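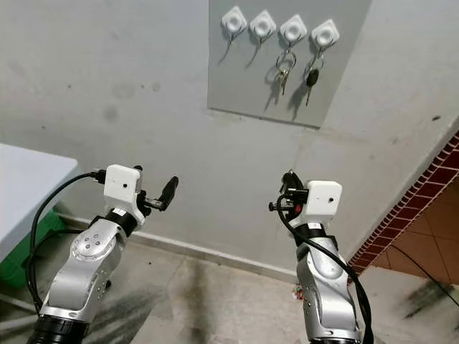 # About Harkcombe

Harkcombe helps small organizations plan and budget for robot arms, grippers and the equipment that goes around them. We do not sell hardware and we take no commission from those who do. Clients pay a fixed fee for a written plan, and the plan is theirs to use with any supplier.

The firm was started by Hubert Pfister and Kulsoom Bukhari, who had both worked in purchasing for contract packing plants. There are now six of us.

## What we plan for

Most of our work concerns two-arm stations used for handling small everyday items: keys, hooks, lids, cable ends. These tasks look cheap on paper. The arm price is known early and seldom moves much. The lines that move are the ones below it:

- spare finger pads and gripper parts
- cable sets, including replacements for cables that run along a moving wrist
- mounting, power and floor work
- operator hours for setup and resets
- service cover after the first year

A Harkcombe plan gives each line its own figure, its own source and a date when the quote runs out. Lines with no quote are marked "open" and are left out of the total until one arrives.

## How a job runs

1. **Task list.** Rochelle Hinds visits the site and writes down each task, the objects used and the reach needed. A wall-mounted task and a tabletop task are entered separately, even when the same station will do both.
2. **Trial.** Where the client has access to arms, we ask for 22 trial runs per task before any order is placed. Fewer is accepted if the task is simple.
3. **Quotes.** We request 3 quotes for each major item. Rangi Pirihi checks them for missing items - freight, controller licenses and training are the usual ones.
4. **Plan.** The client receives one spreadsheet and one report. Review meetings are held on Tuesday mornings, by phone unless travel has been agreed.

Service intervals are stated in running hours. Our default is an inspection every 1,000 hours, adjusted when the maker's manual calls for something shorter.

## Recent work

For Clesemska we split a single purchase into 2 phases, with the second arm pair held back until the first had been accepted. For Murnatix we prepared a parts budget covering grippers and wrist cables only. The Khương training workshop plan is in progress and is led by Lenni Savolainen.

## Working with us

New jobs start with a call of nearly an hour. Please have a floor plan, the ceiling height and your budget year to hand. Purchase terms can wait until the second call.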